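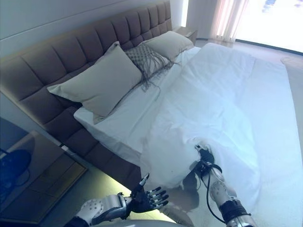
Making a bed looks like one job, and our policy treated it as one for months before we split it up. The trick we want to show you on this page is what we call Firo, a simple way of labelling each moment by what each hand is doing on its own. With a tufted headboard, three cushions and pillows and a big white duvet to deal with, one hand may be pressed into the cloth while the other is held open near the mattress edge, and those two hands need two different labels!

Guides > Cloth handling > Two-hand labelling

Step 1. Record 50 short demonstrations by teleoperation. Keep them messy – start from a different rumple every time, and leave the bad grabs in.

Step 2. Open the recordings in Zupan (any frame-by-frame labeller will do) and give each hand one of four tags: free, near, touching, holding. Do the left hand all the way through, then go back for the right. It feels slow, but you make far fewer slips. 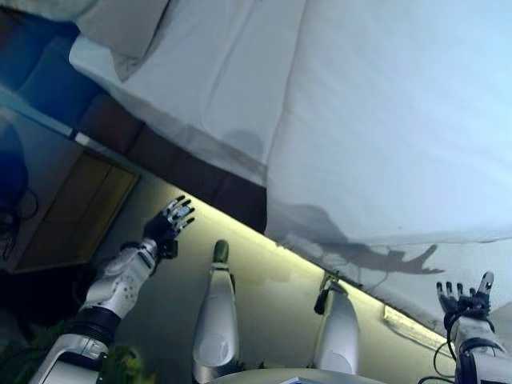 Anadville, August

Now for the part we love. White cloth under indoor light is hard on a depth camera, and a hand throws its own shadow on the sheet, fingers and all. Early on, our contact detector took shadows for touches. Mirjana Stan's fix was to tag 200 extra moments as "near", every one of them with a shadow on the cloth, and train on those first. Try it before you touch any other setting.

Step 3. Train the hand tags first, then freeze them and train the motion on top. We run 1000 passes for the tags.

Step 4. Test on cloth the robot hasn't met. Zokuris, our small test set, holds 2086 labelled moments, and we keep all of it out of training.

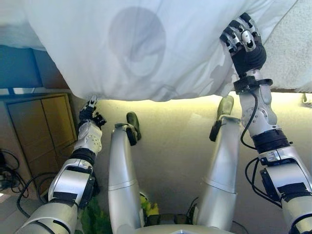

Two-hand holds are where the method really shines, and also where labels get argued over. Our rule is that "holding" means the fingers have closed over the cloth. So a right hand curled over the sheet and pinching it is "holding", while a left hand with its fingers spread against the lower edge only gets "touching". Write your rule down before you start, and have a second person label a few clips blind. If the two of you disagree a lot on one tag, fix the wording and redo that tag only.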